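Robots and Everyday Work, Unit 4: Can Machines Do Chores Yet?
Instructor: Eftychia Makris
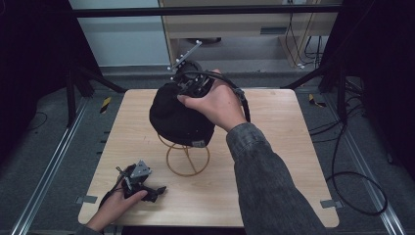 Figure 4.1. Knit beanie held over a wire hat stand with a hand-held gripper.

Reading for this unit: Higuchi, chapter 10, and the Valler handout. Skip the section on welding.

Soft goods are still hard. A steel bracket has the same shape every time a machine picks it up. A hat does not. It sags and folds, and the opening may close up when the fabric is pinched from one side. Putting a hat on a stand looks like one step, but for a machine it is several: find the cuff, take hold of it, keep the opening facing down, lower it over the ring, let go without dragging it off again.

Thin wire adds a second problem. Depth cameras often miss it, and a light stand will tip or slide if pushed.

Where things stand, by type of job:

Shop floor, fixed parts: solved for most purposes. The Terkov line we covered in Unit 2 is typical.
Shop floor, mixed bins: works, with a person on call.
Household, rigid items (cups, boxes): works in the lab, slow in a real kitchen.
Household, cloth and clothing: not ready.

In the Curov exercise you will have 653 recorded attempts at hanging and folding tasks. Sort the failures by cause before you read the paper. Most students put too many under "bad grip." Check the release step as well.

Written work: pick one chore you do at home and break it into steps a machine would have to do. Two pages, due at the end of January. Mark the step you think would fail first and say why.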